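Budget for the Years After the Purchase

January 2024
By the Editorial Board, Stalton Manufacturing Review

Print this article
E-mail this article

Each November the smaller manufacturers and packing firms in the Stalton district submit their capital requests for the coming year, and each November the same line appears near the top of more of them. It reads "robotic handling" or "automated packing cell," and it is followed by a single figure. The figure is usually the price on the vendor's quotation. It is seldom the amount the firm will spend.

This publication supports investment in automation. The district has had trouble filling packing and sorting jobs for several years, and firms that refuse to consider new equipment will find themselves turning down orders. Our concern is with the way the money is requested and approved. A robot is being budgeted as though it were a forklift or a shrink-wrap tunnel, and many of the disappointments reported to us in the past year can be traced to that mistake.

Consider the experience of Grastilov, a contract packer of snack foods and dry goods with 88 employees. Its board approved a two-arm cell for mixed-case packing on the strength of a quotation that covered the arms, the controllers and a standard pair of grippers. The request did not mention the table, the guarding, the lighting, the sensor mounts, the cabling, the electrical work or the time of the two technicians who were taken off other duties to set it up. By the time the cell packed its first order for a customer, the company had spent 53 percent more than the sum approved. None of the additional items was a luxury. Every one of them could have been listed in advance by anyone who had installed such a cell before.

Grastilov's management has been candid about this, and the company deserves credit for sharing its figures with other members of the district association. Its cell is in use and its managers say they would buy it again. They would, however, write the request differently.

The first change we would urge is that the work be defined before the machine is chosen. Too many requests name a model and then describe, in a sentence or two, what it might be used for. The better course is to begin with the products. A packer should set down which items the arm must handle, what they weigh, how they are presented to it, how they must be placed and how often the assortment changes. Rigid boxes are one matter. Bags, tubs and round containers are another, and a gripper that serves well for the first may need different fingers, or a good deal of adjustment, for the rest. Vendors will gladly run trials with a customer's own goods if they are asked before the order is signed. They are less eager afterward.
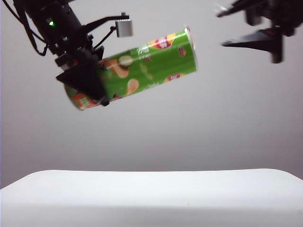 The second change concerns the pace at which a new cell is expected to earn its keep. Requests commonly assume full output from the first month. In our view a firm should plan for a period of 6 or 7 months in which the equipment produces less than promised, and should keep its existing packing line staffed during that time. The cost of running both belongs in the request. Leaving it out makes the project look better on paper and places the plant manager in the position of returning to the board for more money, which does harm to the next proposal as well as to this one.

Stojanović, the tool and fixture maker on the east side of the district, took the more careful path. It leased a single arm for a trial period, kept a log of every stoppage and used the log to decide what to buy. The firm concluded that it did not need the faster model it had been offered. It needed better trays and a more consistent way of bringing parts to the arm, both of which it was able to make in its own shop. The lease payments were regarded by some on its board as money thrown away. We regard them as the least expensive advice the company could have bought.

Third, the request should name the people. Someone must be able to clear a fault on the evening shift, change the fingers on a gripper, recalibrate a sensor after it has been bumped and judge whether a problem calls for the vendor. That person must be trained, and a second must be trained as well so that the first may take a vacation. Training is often offered free with the purchase, but the hours away from regular work are not free, and wages ought to reflect the added duties. A firm that declines to pay for this skill will find that its competitors are willing to.

Fourth, there is the matter of service agreements and software fees. These have become a larger share of the total than many buyers expect. Some vendors now charge by the year for programs that were once included, and the terms for renewal are not always stated clearly. Boards should ask to see the price of support for the full life of the equipment – in writing, and with the conditions under which it may rise. They should also ask how long spare parts will be stocked. At Lurkgate, a regional distributor of household goods, an otherwise sound sorting system sat idle through part of its busiest season while the company waited for a replacement controller. The part itself was a minor expense. Lurkgate had set aside no money for spares and had no agreement that obliged anyone to hurry.

It will be objected that requirements of this kind favor large companies, which have engineers and accountants to prepare thorough requests, and that a small firm must sometimes act quickly or lose its chance. There is some force in this. A shop owner who also answers the telephone cannot be expected to produce a long study. Yet the questions we have raised can be answered on two or three sheets of paper, and the small firm is the one that can least afford a surprise. The district association could help by publishing a common worksheet, with entries for installation, training, spares, support and the period of reduced output. It has the necessary figures from its own members and should make them available in summary form before the next budget season opens.

Lenders have a part to play as well. Local banks generally finance the equipment and leave the remaining costs to the borrower's operating funds. A loan that covered installation and training along with the machine would match the real shape of the expense, and would give the bank a stronger borrower at the end of it.

We do not suggest that any board reject a request merely because the total is higher once these items are included. In several of the cases known to us, the higher total would still have justified the purchase. Members are entitled to see that total before they vote, and managers are entitled to a budget that allows them to do the work properly.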